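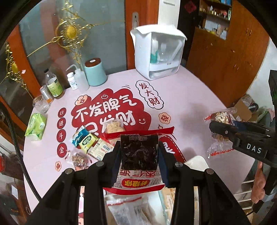
*Photo: Renham Tool Supply. Dark blue Cledadent pads on a hand-held gripper, table work with packaged snacks.*

# Cledadent jaw pads for hand-held grippers

Replacement pads for two-jaw parallel grippers, sold as a left and right pair. The same pad fits the hand-held tool and the arm-mounted version of the jaw, so data recorded by hand and runs done later on the arm use the same contact surface.

We stock the dark blue pad (soft) and the gray pad (firm). Most people picking up food packets, pouches and wrapped biscuits will want the blue one. The gray pad is better for cans, bottles and hard-sided cartons.

## In the pack

- One left pad and one right pad
- Backing plates, already bonded
- Four screws, plus one spare
- Hex key
- A printed sheet with the fitting steps

Adhesive is not included and should not be used. Pads that have been glued to the jaw can't be returned.

## Specifications

| | Blue (soft) | Gray (firm) |
|---|---|---|
| Pad thickness | 5 mm | 5 mm |
| Material | Silicone | Silicone |
| Surface | Smooth, matte | Fine cross ribs |
| Backing | Aluminum | Aluminum |
| Suggested use | Film, foil, pouches, soft packs | Cans, bottles, cartons |
| Inspect every | 400 grasps | 400 grasps |
| Sold as | Pair | Pair |

Both pads have the same outside shape. If you switch from one to the other you don't need to redo the jaw width calibration, but do check the closed position once before you record anything.

## How they compare

Iara Olivares ran the comparison for us in June. She used the blue pad, the gray pad and the stock foam pad that came on our bench tool, with one operator and one table setup, and a set of 16 packaged items. The items went from thin clear film up to a full can. Every grasp was a pick, a short lift, a turn of the wrist and a place. The total over the three pads was 1,017 grasps.

A grasp was marked as a slip if the item moved in the jaws during the turn, even if it didn't fall. Drops were marked separately.

**Blue.** Fewest slips on film and foil. It gives enough that a crimped pack seam sits into the pad and stays put. On a full can it held, but the can could rotate a little if it was gripped off center. Picks up lint and crumbs faster than the gray.

**Gray.** Best of the three on bottles and cans. On puffy packets it tended to squeeze the air to one end and then lose the pack on the turn. The ribs also left marks in very thin wrappers. If you are filming the packs for a vision model and need them to look the same at the end of the day as at the start, keep the gray pads off them.

**Stock foam.** Fine at first on everything. The foam took a set along the lower edge, and after that it gripped only with the upper half of the jaw. Two of the foam pads began to peel before the first inspection. We don't sell these and don't plan to.

We haven't tried any of the three on wet or frozen packs. Customers have asked. When we have results they will go on this page.

## Notes on packets

Some of what came out of the comparison has more to do with handling than with the pads.

Grip a flat packet across its narrow direction, with the long sides against the pads. Held by the ends, it folds. A wrapper with a stiff insert or tray can be taken either way.

Slow down for the last part of the close. The blue pad needs a moment to settle against film. Operators who snapped the trigger shut got twice the slips of operators who eased it, whichever pad was on.

Keep a space beside each item that is wider than the open jaw. On a crowded table the outer side of the linkage catches the next packet before the pads reach the one you want. This matters more if two people or two hands are working the same table, each with a gripper. Agree on who takes which side before you start.

Shiny wrappers are hard on cameras. The pads are matte for this reason, and the blue is dark enough that it doesn't throw color onto a white or silver pack. Under a strong ceiling lamp the wrapper itself will still glare. Move the lamp if you can -- changing exposure partway through a session makes the footage harder to match up.

## Fitting

1. Power down the tool, or unplug the cable on a wired one.
2. Open the jaws fully.
3. Remove the old pad screws. Keep the jaw from swinging while you do this; the linkage moves freely once power is off.
4. Wipe the jaw face with isopropyl alcohol and let it dry.
5. Set the new pad in place. The letter L or R on the backing plate faces the jaw.
6. Start all the screws by hand, then tighten them evenly. Stop when the plate is flat to the jaw.
7. Close the jaws slowly and look at them from the side. The pads should meet along their whole length.

If they meet at the tip first, the left and right pads are probably swapped. If they meet at the back first, look for old adhesive under the plate.

Leave the linkage pins alone. They are not part of the pad mounting and loosening them will change how the jaws track.

## Compatibility

The pads fit these jaws directly:

- Renham H series, hand-held
- Renham A series, arm-mounted
- Tromwood two-jaw, all versions with the flat jaw face

Older Tromwood jaws have a curved face and need the adapter plate, which is a separate item. To tell which you have, lay a ruler along the inside of the jaw. If light shows under the middle of the ruler, it's the curved one.

The Czerwiński wide jaw uses a different screw pattern. The pads don't fit it and we don't recommend drilling the backing plate. Czerwiński owners have sent us drawings for a matching plate and we are looking at a small run. Write to us if you want to be told when they are ready, and say how many pairs you would take.

For any other tool, send the jaw dimensions and a photo of the face with the old pad off. We can usually answer the same afternoon.

## Care

Clean with a damp cloth and mild dish soap. For crumbs and lint, press a strip of ordinary packing tape on the pad and pull it off. Don't use acetone.

Powder from snack packs and dust from cardboard both cut the grip well before the pad is worn. If slips go up suddenly, clean first and test again before putting on a new pair.

At each inspection, look for:

- A cut or nick along the front edge
- A shiny patch that doesn't come off with soap
- The pad lifting from its backing plate at any corner
- Screws that have backed out

Replace both sides together. A new pad opposite a worn one will pull the item off center, and the camera view will show it drifting to one side as the jaws close.

Store spares flat, in the bag, out of sunlight. Blue pads left in a window went pale in our shop. They still worked, but the color no longer matched earlier recordings.

## Ordering

Blue and gray pads are in stock and ship in the same box if ordered together. Orders placed before noon go out that day. The adapter plate for curved Tromwood jaws is made in batches, so check the stock line on its own page first.

Schools and labs can order on account. Put the purchase order number in the notes field and leave the payment section blank.

Returns are accepted on unused pairs in the original bag. If a pad separates from its backing plate before the first inspection, send us a photo and we will replace the pair -- no need to mail the old one back.

For the grasp log from the comparison, with the item list and slip marks for each pad, write to the shop and ask for Iara's spreadsheet.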